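# 【相談】ブロックと小物が混ざる「とりあえず箱」、やめるべきか続けるべきか

カテゴリ：収納・片付け ＞ 子どもの物・細かい物

---

**#1 nukumizu**

床やソファの隙間から出てくる細かい物を、いったん全部ひとつの箱に入れる運用をしています。ブロック、未開封の小さいおまけ、透明の袋に入ったままの物、丸めた銀紙みたいな物、その他いろいろ。夜に床を見て回って、拾った物を箱に落とす。仕分けは日曜にまとめてやる、という決まりです。

決まりのはずでしたが、最近は日曜にやらないことが増えました。やらないと次の週の分が上に乗ります。乗ると下に何があるのか分からなくなり、子どもが「あのブロックがない」と言うたびに箱をひっくり返すことになります。ひっくり返した物はまた床に広がるので、拾い直しです。

家族からは「箱があるから溜まる。箱をやめて、拾ったその場で元の場所に戻せばいい」と言われています。理屈は分かるのですが、夜の遅い時間に一個ずつ部屋を往復する気力がないです。

聞きたいのは次のことです。

- 同じような一時置きの箱を使っている人は、いつ空にしているか
- 透明な包みに入った物とブロックを一緒に入れて困らないか
- 箱の形や大きさで、続けやすさは変わるか

ブロックの総数は1,000個以上あります。親戚から譲ってもらった分が混ざっているので、セットとしてはもう揃いません。そこは諦めています。

---

**#2 hashira_dokei**

うちは箱をやめた側です。

拾ったら戻す。戻す場所が遠いなら戻す場所のほうを近づける。これだけです。居間で遊ぶのにブロックの本体が子ども部屋にあるから往復になるわけで、本体を居間に持ってきたら一時置き箱は要らなくなりました。

「元の場所に戻すまでの仮置き」は、仮のまま定着します。nukumizuさんのところも、もう定着していると思います。

---

**#3 kuzukago3**

一時置き箱は続けています。空にするのは毎朝です。朝ごはんの支度で湯を沸かしている間に、台所のカウンターに箱を持っていって中身を分けます。湯が沸いたら途中でもやめる。残りは次の日。

夜にやろうとして続いたことがないです。夜は拾うだけにして、分けるのは朝、と時間を離したら続きました。

箱の大きさは小さいほうがいいです。大きい箱だと溜められてしまうので。

---

**#4 mado_giwa**

>>2
居間に本体を置くと、今度は居間が子ども部屋になりませんか。うちはそれで失敗しました。大きいケースが居間の真ん中に居座って、来客のたびに隣の部屋に押し込む羽目になりました。で、押し込んだまま戻さない。

ソファの横に置ける幅のケースがあれば違ったかもしれません。

---

**#5 hashira_dokei**

>>4
居間の広さによるのはその通りです。うちは棚の一番下の段を丸ごと空けました。もともと雑誌が入っていた段で、雑誌のほうを処分しました。

居間に子どもの物が見えるのが嫌な人には向きません。私は気にしないので。

---

**#6 nukumizu**

返信ありがとうございます。

>>2 >>5
うちの居間は棚を増やせないので、本体の引っ越しは難しそうです。ただ、よく使う分だけ居間に置くのはありかもしれません。

>>3
朝は考えていませんでした。朝は弁当があるのでカウンターが埋まっています。ただ、湯を沸かす間という区切り方はいいですね。時間が来たらやめていいなら、始めるのは楽そうです。

小さい箱のほうがいいというのは、溢れたら嫌でも空にするからですか。

---

**#7 kuzukago3**

>>6
そうです。溢れたら拾った物を置く場所がなくなるので、その時点で分けます。

うちのはお菓子の空き箱です。見た目は悪いですが、角がへたったら捨てて次のに替えられます。

---

**#8 tsumiki_no_oto**

物流の仕事をしていた者です。家庭の話とは少し違いますが、混ざった物を箱から取り出すのは、入れるよりずっと時間がかかります。入れる時に一秒余計に使って大まかに分けておくと、出す時が早いです。

家でやるなら、分類は二つまでにしてください。「ブロック」と「ブロック以外」。これなら拾う時に迷いません。三つ目を作ると、どれに入れるか考える時間が出てきて、結局全部ひとつに入れるようになります。

それと、箱の底の色は大事です。物の色と近いと見落とします。

---

**#9 yukidoke_m**

底の色の話に賛成です。

うちも灰色の、壁が斜めになっている箱を使っています。もとから底が擦れて、まだらになっているやつです。赤や青のブロックはすぐ分かるのですが、透明の包みは光って中身が見えにくい。白い物はまあ分かります。銀色の小さい物はゴミなのか物なのか、手に取るまで判断できません。

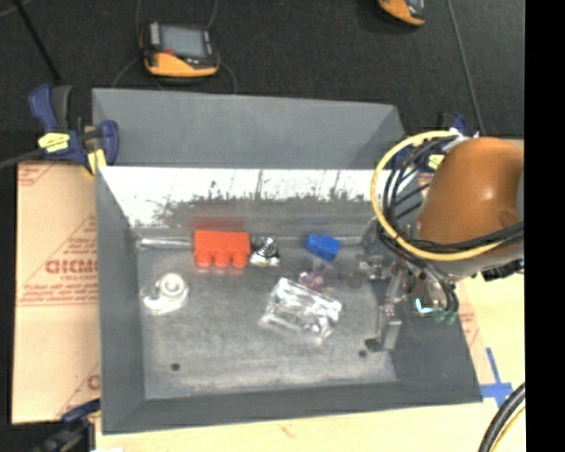 だから、うちでは透明の包みに入った物を先に出すことにしています。ブロックは後回しでも混ざって困らないですが、包みは下になると潰れます。中に何か小さい物が入っていたら、上からブロックが落ちてくるのはよくないので。

もうひとつ、壁が斜めの箱は手を入れやすいです。縦の壁の箱だと、隅に寄った物を取る時に指の関節が壁に当たります。斜めだと端まで指が届きます。その代わり、同じ口の広さなら入る量は減ります。棚にもぴったりは並びません。

うちは空にするのが週に一度で、金曜の夜とか決めずに、掃除機をかける前にやります。掃除機が先だと吸いそうで怖いので、順番だけは守っています。

---

**#10 mado_giwa**

>>9
青いブロックの隣にある紫とピンクのやつ、未開封のおまけみたいなのってうちにもよく溜まります。開けるでもなく捨てるでもなく。あれは皆さんどうしていますか。

---

**#11 yukidoke_m**

>>10
未開封の物は、持ち主に聞いて「今開けるか、人にあげるか」を決めてもらいます。保留はなしにしています。保留を認めると全部保留になります。

小さい子には難しいかもしれません。うちは上の子がもう大きいので、返事だけは早いです。

---

**#12 hashira_dokei**

>>9
反論というか確認ですが、週に一度でも溢れないのは、拾う量が少ないからではないですか。#9の箱はだいぶ余裕があるように見えます。nukumizuさんのところは下が見えなくなるまで溜まるわけで、条件が違います。

量が多い家は、箱の工夫より先に出ている物の量を減らすべきです。1,000個以上のブロックを全部出しておく必要はないです。

---

**#13 yukidoke_m**

>>12
量が少ないのはそうです。ブロックの大部分は押し入れにあって、居間に出しているのは一袋分です。子どもが飽きたら入れ替えます。

箱の工夫より先に量、というのは同意します。ただ、量を減らしても細かい物は床に落ちるので、箱は要ると思っています。

---

**#14 nukumizu**

>>9
透明の包みを先に出す、やってみます。うちも、下に敷かれて潰れた包みが出てくることがあります。中身はシールだったので無事でしたが。

>>12
入れ替え制は考えたことがありますが、しまったブロックに限って「あれが要る」と言われます。その都度押し入れを開けるのが面倒で、やっていません。

---

**#15 hashira_dokei**

>>14
「しまってある物は次の入れ替えまで出さない」と先に言っておけば済みます。最初の数回は文句が出ますが、そのうち言わなくなります。

---

**#16 mado_giwa**

>>15
それは子どもによります。うちの下の子は、作りかけの物に要る部品がないと、その日ずっと引きずります。部品ひとつで夕方が潰れるなら、押し入れを開けたほうが早いです。

決まりを守らせるのに使う労力も、片付けの労力に入れて考えたいです。

---

**#17 hashira_dokei**

>>16
言いたいことは分かります。ただ、毎回出してやると、しまった意味がないです。

ここは意見が合わないと思うので、nukumizuさんが合うほうを選んでください。

---

**#18 ao_biiro**

横から失礼します。引き出しで分けている者です。

Skumdenの小物用の引き出しケースを使っています。引き出しが24あって、うちで買った時は3,346円でした。色ごとに分けています。赤、青、黄、白、黒、透明の部品、車輪、人形の小物。残りの引き出しには文具を入れました。

最初は良かったです。探す時は本当に早い。ただ、戻すのが大変で、最終的に子どもは戻さなくなり、私が戻しています。夜に音楽をかけながらやるので苦ではないですが、人に勧められるかというと迷います。

---

**#19 tsumiki_no_oto**

>>18
色分けは見た目はきれいですが、探す時には形で分かれているほうが早いです。同じ赤でも大きさが違うと、結局引き出しの中をかき混ぜます。逆に、違う色でも細長いのだけ集まっていれば目で拾えます。

作る側が色にこだわるなら色分けでいいです。使う子に聞いてみてください。

---

**#20 ao_biiro**

>>19
聞いてみたら「どっちでもいい、床に全部出すから」と言われました。

引き出しの意味がなくなりました。文具のほうは役に立っています。

---

**#21 kuzukago3**

>>20
床に全部出す派なら、布を敷くのがいいですよ。大きい布の上に出して、終わったら四隅を持って本体のケースに流し込む。細かいのも大体回収できます。

うちのは古いシーツです。厚手だと重くて持ち上がらないので、薄いほうがいいです。布の外に飛んだ分だけ手で拾って、お菓子の空き箱に入れます。

---

**#22 nukumizu**

>>21
布は一度やりました。子どもが布の外に基地を作るので、布の上に残っていたのは半分もなかったです。ただ、出しっぱなしの山を戻すには使えそうなので、シーツを探してみます。

>>18
値段まで書いてもらって助かります。うちは色分けまでは無理だと思います。車輪と人形の小物だけ別にするのは、やりたいです。あれが底に沈むと探すのに時間がかかるので。

---

**#23 harukaze_board**

一時置き箱の考え方については、Emília Procházkaの『床の上のもの』という薄い本に近い話が載っていました。図書館で借りたので手元になくて、正確な引用はできません。覚えているのは、仮置きの場所には「出口の時刻」を決めるという話です。何曜日、ではなくて、何をする前、と決める。

#3の湯を沸かす間、#9の掃除機の前、というのは両方それだと思います。

---

**#24 hashira_dokei**

>>23
その本は読みました。同じ本の後ろのほうに、出口を決めても守れない人は入口を減らせと書いてあったはずです。私はそっちを採りました。

---

**#25 harukaze_board**

>>24
後ろのほうは飛ばしたかもしれません。返却してしまったので、また借ります。

---

**#26 mame_tsubu**

託児室で働いています。Farkvilleという小さい施設です。家庭ではないので参考程度に。

うちも迷子の物を入れる箱があります。閉室後に床で見つけた物は全部そこです。同僚のSolange Marinhoさんが決めたやり方で、箱は2つあって、片方は施設の物、もう片方は持ち主が分からない物です。ブロックは施設の物なので迷いません。包みに入った菓子やおもちゃは、誰かの持ち込みの可能性があるので必ずもう片方に入れます。

家なら「うちの子の誰の物か分からない物」で一箱作ると、きょうだい喧嘩が減るかもしれません。勝手に開けたとか、捨てたとかで揉めるのは大体そういう物なので。

もうひとつ、丸めた銀色の物や透明の空袋は、床で拾った時点で中身を確かめてゴミ箱に入れてください。箱に入れると、次に見た人が「何か理由があって取ってあるのかも」と思って捨てられなくなります。うちはそれで空袋がずっと箱に残っていたことがありました。

---

**#27 nukumizu**

>>26
最後の、まさにうちです。私が拾った物を夫が仕分ける日があるのですが、夫は捨てていいか分からない物を全部箱に残します。それが一番下に溜まっていきます。

拾う時にゴミだけ抜く、を今日からやります。

---

**#28 mado_giwa**

>>26
持ち主不明の箱、いいですね。うちは持ち主がはっきりしているのに双方が自分の物だと言うので、別の問題ですが。

---

**#29 tsumiki_no_oto**

>>26
拾った時にゴミを抜くのは賛成です。ただ、透明の袋は薄暗いところだと空かどうか分かりません。中に小さいネジや予備の部品が入っていることがあります。明るいところで見てから捨ててください。一度、家具の予備のダボを捨てて困りました。

---

**#30 yukidoke_m**

>>29
うちもあります。棚板を受ける金具でした。それ以来、透明の袋は指で押して確かめます。目で見るより早いです。

---

**#31 gomu_no_ki**

箱の素材の話をしてもいいですか。

布の箱はやめたほうがいいです。縫い目に細かい部品が挟まります。畳めるタイプは底板の下に入ります。うちはMagalhãesで買った布の箱を使っていましたが、底板を外したら砂と一緒に部品が出てきました。

今はプラスチックの浅い箱です。洗えるし、逆さにして叩けば全部落ちます。うるさいのが欠点です。夜にブロックを落とすとよく響きます。

---

**#32 kuzukago3**

>>31
音はありますね。紙の箱は静かです。そこだけは勝っています。

---

**#33 ao_biiro**

>>31
底に薄いフェルトを敷くと静かになります。ただ、埃が付きます。洗うのが手間で、うちは外しました。

---

**#34 gomu_no_ki**

>>33
フェルトは考えていました。埃は嫌なので、音は我慢します。

---

**#35 hashira_dokei**

箱の素材の話になっていますが、nukumizuさんの問題は仕分けをやらない週があることなので、箱を替えても同じだと思います。

---

**#36 gomu_no_ki**

>>35
#1で箱の形や大きさについて聞いていたので書きました。

---

**#37 hashira_dokei**

>>36
読み返しました。聞いていましたね。失礼しました。

---

**#38 nukumizu**

いろいろありがとうございます。今のところ、次のようにするつもりです。

- 拾う時にゴミは抜く。透明の袋は押して確かめてから
- 箱は今のより小さいのにする。家にある浅い菓子箱で試す
- 包みに入った物は別の入れ物。持ち主が分からない物もそっち
- 仕分けは日曜をやめて、風呂の湯を張っている間にやる

風呂なら毎日あるのと、湯が溜まると音が鳴って終わりが分かるので。朝は弁当でどうしても無理でした。

本体を居間に移すのは保留にします。保留は駄目という話が出たばかりですが、棚が決まらないので。

---

**#39 kuzukago3**

>>38
風呂はいいですね。ただ、子どもが先に入ると言い出すと仕分けが中断します。中断したら箱ごと棚の上に上げておくといいです。床に置くと踏みます。

---

**#40 mado_giwa**

>>38
うちも真似します。風呂はいつも私が洗う係なので、洗った流れでできそうです。

---

**#41 nukumizu**

途中経過です。風呂の湯張りに合わせてやってみました。

できた日とできなかった日があります。できなかったのは、湯張りのボタンを夫が押した日です。押した人が仕分けることにしたら、誰も押さなくなりそうなので、そこはまだ決めていません。

菓子箱は思ったより早く一杯になりました。その分、底まで見えるので、なくしたと言われた部品を探すのは楽です。車輪だけ空き瓶に分けました。Zundelのジャムの瓶で、口が広いので子どもの手も入ります。

未開封の物は、聞いたら全部「今開ける」でした。開けた物の行き先がまた要ります。

---

**#42 yukidoke_m**

>>41
開けた物の行き先は、うちも決まっていません。机の引き出しに入っているはずですが、引き出しは開けていません。

ガラスの瓶なら落とすと危ないので、低いところに置くか、プラスチックの瓶に替えたほうがいいと思います。

---

**#43 nukumizu**

>>42
ガラスでした。替えます。

---

**#44 tsumiki_no_oto**

>>41
湯張りの件は、押した人に関係なく、音が鳴る前に気付いた人でいいと思います。途中までしか終わらなくても、包みだけ出してあれば次の日に困りません。

---

**#45 nukumizu**

>>44
それでやってみます。とりあえず包みだけは毎日出します。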